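Tolerance

The table at Elter had been specified by Dalibor Kratochvíl, who disliked corners. He had written the requirement himself: white top, no straight edge longer than a forearm, one hole for cables. Purchasing sent it back twice. The supplier, Partanen, delivered it in October with the hole in the wrong place, and he signed for it anyway and entered the deviation in the log.

He logged most things. The chairs were in the log, with their gas lifts and the dates of their lubrication. The floor was in the log, plank by plank along the window side, where the heating had opened the joints. When Citlali Mendoza took over the room she inherited the log along with the keys, and she read it from the first page over two lunches.

The last entry was dated 30 April 2018. It said: Sunflower, one, on table, right side. No action.

She looked for an earlier reference to a sunflower and found none. She checked the index, which Kratochvíl had kept in a separate hand-ruled section at the back, and found the heading Flowers, see Contaminants. Under Contaminants there were 18 lines, mostly crumbs.

The work was simple to describe. An object was lifted from the table, held upright, turned, and put back. Then it was lifted again. Hekton paid for it by the batch, and a batch was 110 lifts. Round objects were slow, and gray round objects were slowest, as the eye tended to lose the far rim against the housings. Kratochvíl had left a note on this in the margin: Do not look at the ring. Look at the gap.

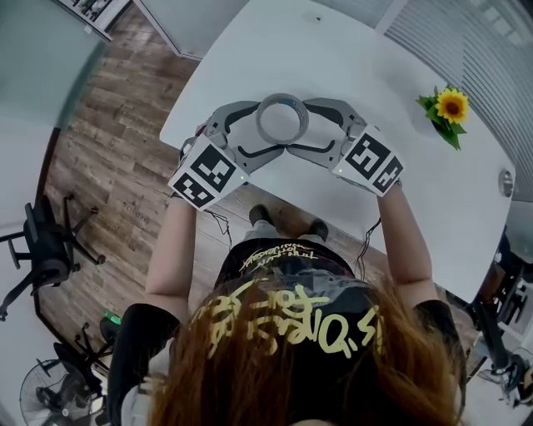

Her first week she averaged 19 lifts an hour, below the figure in the contract. She changed one variable at a time. She lowered the chair. She moved her feet. She tied her hair back and found that the weight of it pulled her head up a few degrees, and untied it. On Thursday she stopped looking at the ring and the rate improved.

She left the sunflower where it was. It was inside the working area by a small margin, and the procedure said that the working area was to be clear, but the last entry said no action, and she had no entry that superseded it. She considered writing one. She got as far as the date column.

Skillcombe, which audited the room, sent a form. Question 10 asked whether any item was present on the work surface that did not belong to the task. She wrote yes. The next line asked for the purpose of the item. She wrote unknown, crossed it out, and telephoned Kratochvíl at home.

He answered on the second ring. She gave her name and the room number and asked about the sunflower.

"Is it still on the right?" he said.

"Yes."

"Then it's a reference. You'll drift left by the end of a batch. Everyone does. When the flower looks far away, you've drifted."

She asked why this was not in the log.

There was a pause on the line, in which she could hear a kettle or possibly a radio. He said that he had measured the drift for most of a winter and had never been satisfied with the figures — they depended too much on who was sitting down. He had not wanted to enter a value he could not defend. He had gone out and bought the flower instead.

"It was either that or a strip of tape," he said. "Tape leaves a residue."

She thanked him and hung up. On the form, next to purpose, she wrote alignment. Then she opened the log to the page after his last one, ruled the columns, and sat down to start the next batch. Near the end of it she glanced to the right. The flower was a long way off. She moved her chair over by the width of a hand and picked up the ring.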